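Odholm Fund, Small Grants for Shared Workspaces
Progress report, May
Project: House rules for two-armed robots (Ernomel)
Submitted by Valentina Navarrete

Status

The rules are down to 2 pages. Readers of the last report will remember a draft that ran much longer and included a glossary. The glossary is gone and has not been missed.

Since then we have held trial sessions under the new text at our own site and at Clerero, which kindly agreed to find everything wrong with it. They took to this with more energy than we had budgeted for. The session log now stands at over 1816 entries, a fair number of which say "see above."

What changed

Rule 4 (stop button within reach of the operator) now defines "reach." We had assumed people knew. Arms vary, and so do chairs.

Rule 7 (floor tasks) is new. The first draft took it for granted that robots work at tables, and most of our bag-handling tasks happen on carpet. The rule asks for a marked work area, cables routed away from the grippers, and a floor check before each session. Compliance with the last part is best described as developing.

Rule 9 (soft items) covers plastic bags, which bend, cling and hide their own edges. Both grippers must have a confirmed hold before either arm pulls. Assunção, our third site, asked for a speed limit as well. We have set one and expect complaints from everyone, Assunção included.

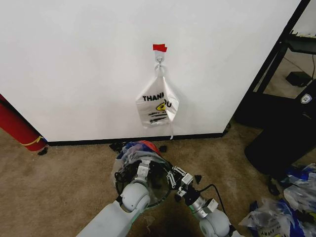
Bag task on carpet, both grippers on the clear bag.

Spending

On plan, apart from tape. We have used 10 rolls marking out floors.

Next period

Assunção begins its own trials with the current text. We still owe you the incident form, which has been held up by a disagreement over what counts as an incident. Clerero's definition is broad. Ours is shorter and, they tell us, suspiciously so. A draft with both versions side by side will come with the next report.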